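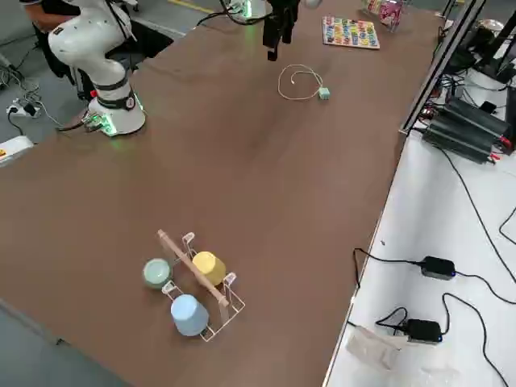

Two-finger gripper on cups: Jadum or Bandara fingers?

ibsa_k
Posted 18/07/2025
Setup is two white arms on a wooden table, black two-finger gripper, fixed camera. Task is three cups and a drying rack. I have both finger sets on the bench for 14 days and need to pick one. Jadum is the stiff pad, Bandara is the compliant one. Same controller, same force limit, 60 trials per set. Jadum dropped 11 cups, Bandara dropped 2. Any reason not to stop there?

dassefa
Which orientations? A cup upside down and a cup on its side are different grasps. If the drops are all from one of them you are measuring approach angle.

ibsa_k
Mostly the one on its side. The green cup at the left of the rack is the usual start pose for that. Yellow and blue start upside down.

Fuad T.
Then I disagree with calling it a finger problem. Stiff pads on a curved wall give you line contact. Rotate the wrist so the fingers close across the rim, one inside and one outside, and run Jadum again. We did this on the Stoltent arm and kept the stiff pads.

blencho
Rim grasp is fine in the open. Next to acrylic slots and wire there is not much room for the outside finger. I would take the compliant set and accept worse placement.

Fuad T.
How much worse? Placement is the half of the task everyone skips. Compliant fingers let the cup tilt on release.

ibsa_k
Not logged. I only scored the lift.

dassefa
Log it. Also check what the camera gives you on the rack. Clear acrylic and thin wire are bad for depth, and if the slot pose comes from the point cloud I would not trust it. We fit a model to the wooden dowel and offset from there.

blencho
Dowel works until someone bumps the rack between frames. Tag on the base.

ibsa_k
Tag is easy enough. Rerunning both sets with the rim grasp and a placement score, Notulel controller settings unchanged. Will post the log.

Fuad T.
Post the wrist angles too.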